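What Three Months of Sunday School Taught Us About Teaching Ruth
Final report, Children's Ministry Practicum
Brurnstead Bible College

When our group was handed the Book of Ruth for our practicum, I will admit that my heart sank a little. Our class at Esteves Chapel was first and second graders, up to 15 of them on a good morning, and I could not picture them sitting still for a story about a widow, a barley field and a law about land. By July I had changed my mind completely, and I hope this report shows how that came about.

We split the book into four lessons, one for each chapter, and taught the whole set 3 times over with small changes each round. The first time through we stayed very close to the curriculum the chapel already owned, the Vurkis Story Path, with its memory verse, its worksheet and its closing prayer. The children were polite about it. They colored Ruth's dress and asked when snack was. When we asked them afterward what the word "gleaning" meant, one boy told us it was when you clean your teeth (I still think of this at the dentist).

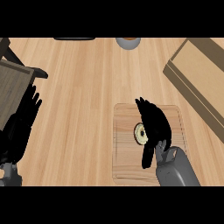
So for the second round we put the worksheet away and let them glean. We scattered paper barley stalks all over the fellowship hall, sent two children ahead as reapers, and had everybody else follow behind and gather what was left. Then we whispered to the reapers to drop some on purpose, just as Boaz tells his men to do in chapter two. The change in the room was wonderful! They noticed right away that somebody was being kind to them, and the talk we had on the rug after that was the best of the whole practicum.

Chapter three was harder, and we never did feel settled about it. The threshing floor is a difficult night to explain to a six year old. In the end we said that Ruth went to ask Boaz for help, and that he promised to do what was right, and we left it there. Our supervisor felt this was enough for the age group. Two of us would have liked to say more about what a kinsman-redeemer was, and we tried a family tree on poster board in the third round, ending with David. It ran long and we lost the back row.

If another group takes this on, we would suggest keeping the gleaning game for the second week, learning the "where you go I will go" verse as a song, and leaving plenty of time for questions. Our lesson outlines and the song sheet are in the Civirus binder in the education office, behind the Jonah materials.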